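The Last Reel of Flavar

The letter from Brorulitz came in December, two weeks after we wrapped. The studio wanted the film cut to ninety minutes, and it wanted the dog scene gone.

I had edited four pictures for the same director. She had shot this one in Flindham with a crew of nine and a borrowed lens, and she had waited eleven mornings for fog to get the dog on the pier. The shot ran 787 frames. I knew the number because I had trimmed it down to that one frame at a time, with her standing behind my chair.

I called her. She asked how much it would cost to buy the scene back. I said the letter named a figure, 3000 dollars, to cover the new sound mix.

"I have 400," she said.

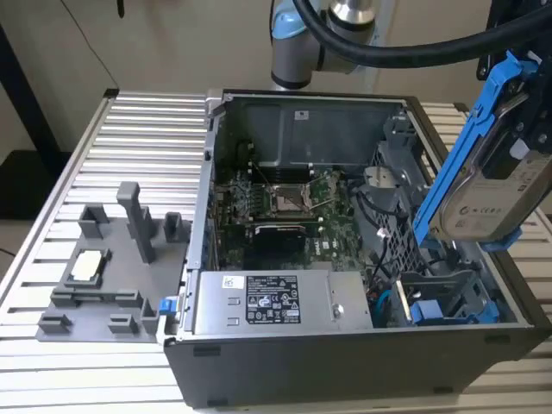

An open desktop tower on its side, with the power supply along the front.

I made the cut that night. I took out the fog, the pier and the dog, and joined the two sides with a door closing. It played fine. A person who had never seen the other version would not have missed a thing.

Then I saved the old version on a separate drive, wrote Flavar 2 on a piece of tape, and stuck it on the lid.

The film opened at the Seneviratne, a small theater near the bus station. She sat on the aisle. When the door closed on screen she looked down at her hands for as long as the shot would have run, and then she looked up again.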